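House rules for the simulated bench

June 2, 2021

I have put off writing these down since March, mostly on the theory that everyone on the Skesia project already knew them. Then we threw out 117 episodes in one afternoon because two people had different ideas about what counts as a finished grasp. So I've written them down.

None of it is official. There are proper safety standards for real arms and you should read those before you go near one. What follows covers simulated tabletop work only, and it's what Sorin Đorđević and I have agreed to hold each other to.

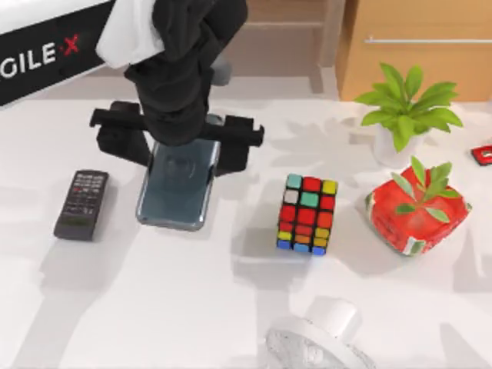
Filed under: Bench practice

Write the task sentence before you load the scene. "Pick up the phone" is not enough when there's a remote control lying beside it and a cube on the other side. Say which object, where it goes, and what counts as done. Our current wording is that the object has left the table and the gripper has held it for 50 steps. If it slips at step 49, it's a fail and gets logged as one.

Leave the clutter in. I used to clear away the mug and the plant to get cleaner runs, and the numbers looked great until we tried the Tetirton layouts, which are full of junk. Now nothing comes off the table without a note in the change log.

Keep your fails. We have nearly 3,000 episodes on the Vandidport server and 1,896 of them are marked as successes. The rest stay where they are, in the same folder structure, with the same labels. Sorin wanted a separate archive for them and I talked him out of it. He may yet be right about the disk space.

Check every view before you start recording, the close one as well as the wide one. An object that sits nicely in the wide view can lose its bottom half in the close one, and a leaf can cover more than you'd think. If the target can't be made out in at least one view at the start, reset. 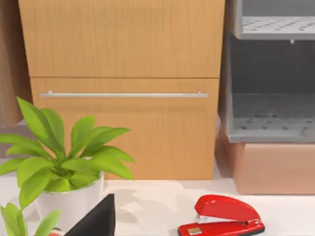
Close view: stapler on the counter, shelving behind

Seeds get written down. Lighting, textures, starting positions, all of it goes in the run file, in the format we borrowed from Kļaviņa. A run that can't be replayed doesn't go in the set, however good it looked.

One person labels, the other one checks. No labelling your own runs after supper. That one is aimed at me.

Still unsettled is what to do about near misses, where the fingers touch the object and nudge it but never close. Sorin calls them fails and I'd like a third label. For now they go down as fails with a comment, and we'll look at it again once the new layouts are in.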